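The Pear Tree at Robichaud Station

Brayden Kennedy got off the train at Robichaud with one suitcase, a paper bag of sandwiches and the wrong shoes. It was July, it was hot, and the road up to Nellumden went on climbing as if it had something to prove!

He had inherited the orchard from a great-aunt he'd met twice. Both times she had handed him a pear and watched him eat it, right down to the core, without saying a word until he was done. Then she'd asked, "Well?" and he'd said it was good, and she had looked so disappointed that he still thought about it on trains.

The orchard had 268 trees. The lawyer's letter said so, and the lawyer's letter also said that the Sturnurer people had offered to buy the lot and put up a row of vacation cabins. Brayden had until the end of the month to decide. He had come up fully meaning to sign.
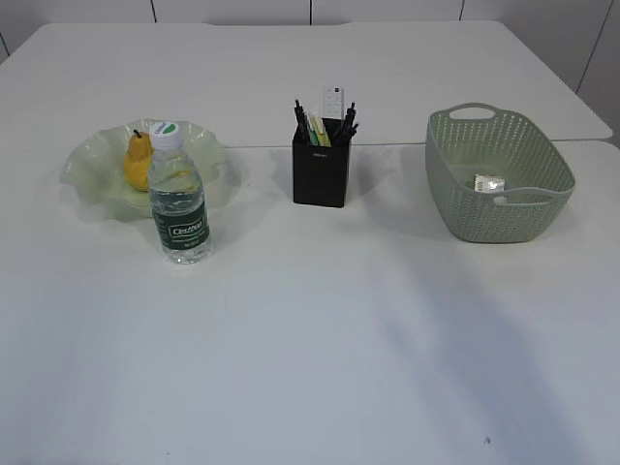

Two tables, end to end, the way she liked them.

The key was under the third step, where the letter had promised. Inside, the house smelled of beeswax and apples, and every shelf in the pantry was full — jars of chutney, jars of pear butter, jars of something purple with a label that only said NOT YET. He loved it at once. He opened the pear butter, couldn't find a spoon, and ate it off the back of a butter knife standing up in his wet socks (there had been a stream, and he had misjudged it).

Then he found the notebooks. They were stacked in the bread oven, dozens of them, and his great-aunt had written in every one with the same brown ink. She wrote about frost. She wrote about wasps with real admiration. She wrote four pages on a single tree she called the Prundano, which stood by itself behind the pump house and fruited only when it felt like it.

"Ripe Prundano today," one entry went. "Ate half. Gave half to the mule. The mule cried." 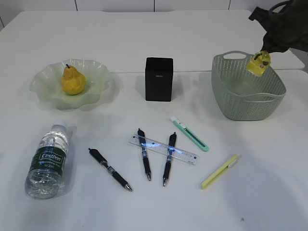

A pear ripens from the inside, she had written on the next page, and this was news to Brayden, who had always squeezed them in the middle like everybody else. You press near the stem. If it gives just a little, you have perhaps a day, and you had better cancel your plans. Don't pile them up, she wrote. Give a good one a whole dish to itself, a pale green glass one with a ruffled rim if you own such a thing, and let it sit there glowing yellow until you can't stand it any longer. He read that part aloud to the empty kitchen and laughed, and then he put his shoes back on and went out to find the tree.

It was bigger than he'd pictured. The trunk had split long ago and healed itself into a kind of seat, and he sat in it, naturally, because who wouldn't? From there he could see the whole slope, row after row running down toward the station, and a woman in a straw hat working her way up between them with a ladder on her shoulder.

"You're in my spot," she called.

"It's my tree," said Brayden. It came out of him before he could stop it, and it felt wonderful.

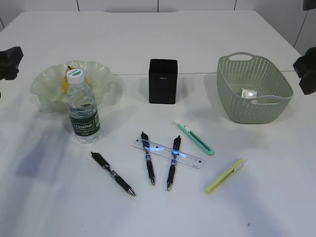 She put the ladder down and looked him over, wet socks and all. Her family had picked for his great-aunt every summer since she was nine, she told him, and in the best year they had brought down 2,000 crates, with the last ones going to the station by moonlight on a hay cart. She knew which rows flooded. She knew where the mule was buried. She knew, too, about the Sturnurer offer, and she was polite enough to talk about the weather for a good ten minutes before she brought it up.

"Have you tried one?" she asked.

"Not since I was eleven."

She climbed up past him, boots scraping the bark, and was gone among the leaves for so long that he thought she'd forgotten him. Then an arm came down with a pear at the end of it.

He pressed near the stem. It gave, just a little.
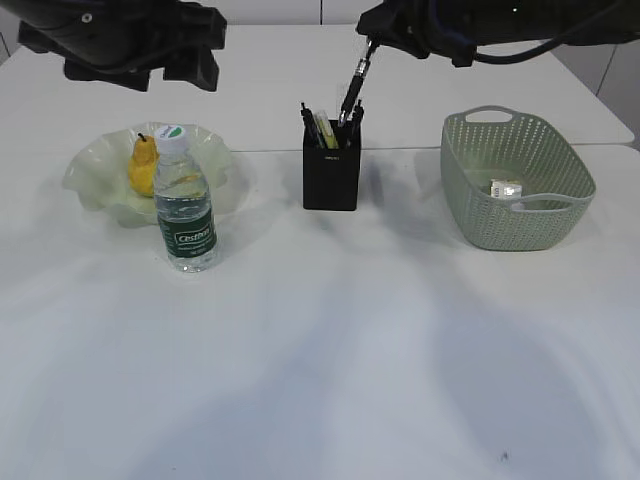
The green bowl, and a pen held up over the pen holder.

He ate it leaning forward so the juice would miss his shirt, and it didn't miss. There was honey in it, and something like cloves, and a sharpness at the very end that made him want to begin again. He ate right down to the core. When he looked up she was hanging over a branch with her chin on her arms, watching him the way his great-aunt had, and he understood that he had been asked a question.

"Well?" she said.

"Is there another ladder?" said Brayden.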